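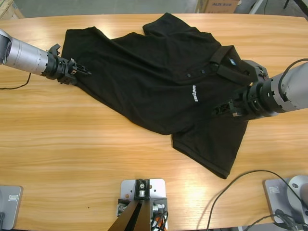

Call for contributors: Parish and Crusade, essays on preaching and vows in the later Middle Ages

Gough Press is looking for six contributors to a volume on how crusade preaching was received in ordinary parishes. The editor is Akihiko Kobori. Three chapters are already assigned, on sermon collections, the redemption of vows for money, and women who took the cross.

We would like proposals on:
Collection chests and parish accounts
Friars as preachers and their quarrels with local clergy
Wills that leave money for the Holy Land
Liturgy and processions in time of war
Opposition to crusade taxes

Work on Scandinavia, the Baltic, or Iberia is especially welcome. Chapters that deal only with the military campaigns are outside the scope of the book.

Send a 300-word abstract and a CV of no more than 2 pages by 1/29/19. Graduate students may apply and should name an adviser. Finished chapters should run to 6000 words including notes. Quotations in Latin or other languages must be given with an English translation.

Contributors will meet at Nekivstead in May to discuss drafts. Lodging is paid for two nights. Travel is not covered. Anyone unable to attend may send a draft to be read by the group.

Proposals go to the editor, care of Gough Press, Nekivstead.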